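To: wondell-robotics
From: Uldis Lill
Date: 2019-02-20
Subject: Re: CPU insertion task, grip force and approach

On the grip force question from the last message:

> We reran the pick step with the new finger pads and the processor still
> creeps in the grip when the arm speeds up. Before I raise the force any
> further I would like to know what the rest of the group thinks is safe.
> Also, are we still going straight down over the socket, or tilting in
> from one edge? The task sheet in the repo says one thing and the code
> does the other.

The task sheet is out of date. Go straight down. The tilted approach was left over from the memory module task, where it made sense, and it should have been deleted when we split the two. On this socket the contacts are on the board side, so any sideways motion while the chip is touching them will bend something. I have removed the tilt from the main branch. If you have a local copy older than revision 253, please pull before your next bench slot.

On force: I would not raise it. The creep comes from the acceleration limit in the transfer move, which somebody set back to the default. With the limit at 400 in the config file I did not see the chip shift between the tray and the board. The units there are the controller's own, so do not compare the number with the Stindville arm, which scales differently.

Grip on the two opposite sides only, heat spreader up. Keep the fingertips level with each other. If one is lower, the chip rolls a little when the fingers close and the pose estimate is then wrong by more than the socket will forgive.

The order of steps as it now stands in the script:

1. Open the lever and load plate by hand. We are not automating this before June.
2. Pick from the tray, move to the hover pose, stop.
3. Take the wrist image and compute the offset to the socket outline.
4. Correct in the plane first, then rotation.
5. Lower at the slow speed until the contact threshold trips, then open.

Step 3 is the weak one. The load plate reflects a lot of light when it is up, and the outline fit sometimes locks onto the plate and misses the socket body. Lukoševičius suggested fitting the black plastic edge only and ignoring metal, and I think that is right. It is ticket 3911 if anyone wants to take it. The related one, 3837, is about the heat spreader washing out under the bench lamp. Moving the lamp helps but does not fix it, and we can't count on having the same lighting at Flullham.

One more point on the boards. Please leave the other parts in place when you set up, including the memory and the cables. I know it is easier to work on a stripped board, but the rules for the Flullham event call for insertion with the board mounted in its case, and the clearance check is no use if the things we might hit have been taken out. The collision model covers the case and the heatsink. It does not cover cables, so look before you start the move and keep a hand on the stop button.

Logs go in the shared folder under your own initials. Include the config file with every run - two of last month's sets can't be used without it.

Uldis

Attachment: 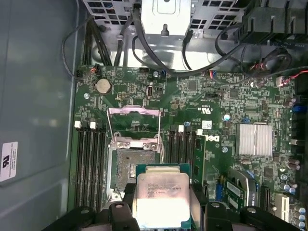
Hover pose next to the open socket, wrist camera view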